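In praise of the boring planner

I have been writing motion planning code for long enough to have fallen in love with three or four different ways of doing it, and I'd like to put in a good word for the one I keep coming back to, which is the dullest of the lot.

When Nafula Kaijage and I started on Grerkora, our little planning library, we wanted it to be clever. We had a sampling planner with a learned heuristic on top, and on a good day it found the loveliest paths you ever saw, great sweeping arcs with the elbow tucked in like a bird's wing. On a bad day it found a different lovely path every time you pressed the button. Nafula spent most of March chasing one collision that turned up on run 1,574 and never again, and I still feel a bit guilty about how cheerful I was when she told me she'd given up on it.

So we went back to something much plainer. Pick a pose above the object, solve the inverse kinematics, keep the solution closest to where the arm already is, join the two in joint space, check the line for collisions, and if it fails, say so loudly and stop. There are 12 waypoints, always 12, and a fixed seed for anything that has the cheek to be random. It isn't optimal, and Gitau Nyamweya has a very good talk on why it isn't, which I recommend to everybody.

What I've come to treasure is that I can argue with it. When the arm does something daft I can open the log, find the waypoint, and see which number I don't believe. Most of the time the fault is mine - a frame flipped, or a table height I typed in from memory - and I've found it before the kettle boils.

People tell me that simulation makes all this caution unnecessary, as you can run 700 trials overnight and read the success rate over breakfast. I do run them, and I'm very fond of them! But a success rate is a poor sort of colleague. I'd sooner watch one approach slowly, with the colours turned up and my nose near the monitor, and ask whether I'd have moved that way myself.

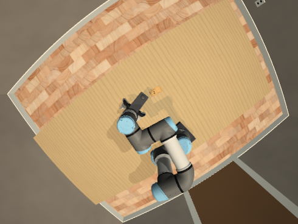
Gripper open over the mat, block 2 just ahead of it, in simulation.

Caroline Rotich thinks I'm being sentimental, and she may be right. Her group's planner at Skorndale is faster than ours and handles clutter we wouldn't dream of attempting. I'd only ask that whoever looks after it in five years' time can still sit down with the log and follow what it was trying to do.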